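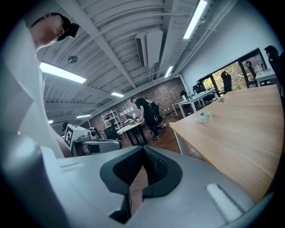
Under the white corrugated ceiling, man in a black cap.

# Ondau word list

Ondau is a list of 3,310 everyday words for spelling checkers, in British spelling. The first 2,000 are the most common ones and were read by hand. The rest come from the older Droltar list.

## Files

- words.txt, one word on each line
- removed.txt, 321 words we took out, mostly double entries

Both files are UTF-8. Please sort again after you add a word.

## Known problems

Plurals with an apostrophe are missing. Version 2 will have them.

Last change: 09/12/2019

We use cookies to remember your settings. Accept | Decline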